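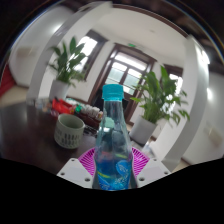
Histport Tabletop Objects: Data Card

Version 4
Last revised Apr 22, 2024

Summary

Histport Tabletop Objects is a collection of still images and written annotations concerning the ordinary things that people keep on dining tables, side tables and kitchen counters: bottled drinks, cups, trays, snacks in wrappers, trivets, baskets, lids and the small items that gather between them. The collection is published by Histport and maintained by its Household Materials section. It is intended for the study of how such objects are named, grouped and arranged in homes and shared rooms.

The present version contains 1,000 annotated images taken at 15 sites. Earlier versions remain available on request but are no longer corrected.

Scope

The collection covers objects that rest on a horizontal surface used for eating, drinking or serving. Each image shows at least one drink container, cup or dish. Furniture is recorded only as the surface on which the objects stand, with a note of its apparent color, material and finish. Floor items, wall fixtures and appliances are outside the scope and are not annotated, even where they can be seen.

Food is recorded by its packaging or by its general type. The annotators do not attempt to establish what a closed package contains. A glossy red wrapper is entered as a snack package if its form supports that reading, and as a wrapped item if it does not.

Categories

Drink containers. Bottles, cartons, cans and jugs. The record gives the apparent material, the color and type of closure, the color of any label and the general character of its decoration. A clear plastic bottle with a turquoise-blue screw cap and a blue label printed with splashes and bubbles would be entered with those details and no product name, unless the name can be read in full. Liquid is described by appearance only. "Clear" and "clear, bluish cast" are both accepted values; "water" is not.

Cups and small vessels. Mugs, tumblers, handleless cups, small bowls. Glaze color and banding are recorded separately, so that a pale green ceramic cup with dark green vertical marks around its lower half receives one value for the body and another for the band. Where a row of small white objects could be either cups or bottles, the value "small vessel, unspecified" is used.

Trays and supports. Trays, trivets, coasters, basket lids, mats. This has been the most difficult category to apply consistently. Round, ribbed or slotted plastic pieces in bright colors may serve as a trivet in one home and as the lid of a basket in another, and the shape alone does not always settle the matter. Such pieces are entered as "round ribbed item" with the color given. The 4 reviewers were unable to agree on a narrower term, and the question has been left open for the next version.

Packages. Wrapped snacks, boxes, sachets and bags.

Other. Telephones, keys, small dark boxes, remote controls and anything else found among the tableware. Items that cannot be identified are kept under this heading with a short note of color and size. They are not removed from the record.

Annotation procedure

Each image is annotated by one person and reviewed by a second. The annotator first enters the surface, then the objects nearest the viewer, and then those farther back. Partly hidden objects are entered if enough of the object remains visible to assign a category. Objects seen only through clear plastic or glass are flagged "seen through" and are excluded from all counts, as their outlines and colors are often distorted.

Annotators are instructed to leave a field blank when they are uncertain. A blank field means that the value could not be determined from the image — it does not mean that the feature is absent.

The annotation guide was written by Delia Sepúlveda and Stellan Tangen. Review of the current version was directed by Nélida Salinas, with Sebastián Gaete responsible for the vocabulary of materials and finishes.

Changes in this version

The category "Trays and supports" replaces the former categories "Serving" and "Heat protection."
Cups and drink containers are now separate.
The value "dark brown, glossy" has been added for wooden surfaces. It was previously divided between "brown" and "varnished," and usage differed from one annotator to the next.
Duplicate records identified in January have been withdrawn.
50 records were returned to annotators for correction of closure color, mainly where blue and green caps had been confused.

Known limitations

The collection is not a representative sample of households. The participating sites were selected for convenience, and bottled drinks and packaged snacks are more frequent in the collection than they may be elsewhere.

Color values depend on lighting and should be treated as approximate. Pale green, mint and turquoise are particularly unreliable when compared between sites. Straight table edges may look curved in a number of the images, and surface dimensions should not be estimated from them.

The arrangement of objects is recorded as found in each image. The records contain no information on how long the objects had been in place, who used them or whether they belonged together.

Permitted use

The collection may be used for research, teaching and the preparation of catalogs and vocabularies. Redistribution of the complete set requires written permission from Histport. Brief selections may be reproduced with acknowledgment of the title and version number.

Users are asked not to attempt to identify the homes or occupants — directly or by comparison with other sources.

Corrections and contact

Corrections should be addressed to Zulema Zapata, Household Materials section, Histport. Please cite the record number, the field concerned and the proposed value. Proposals for new category terms are held until the next scheduled revision of the annotation guide.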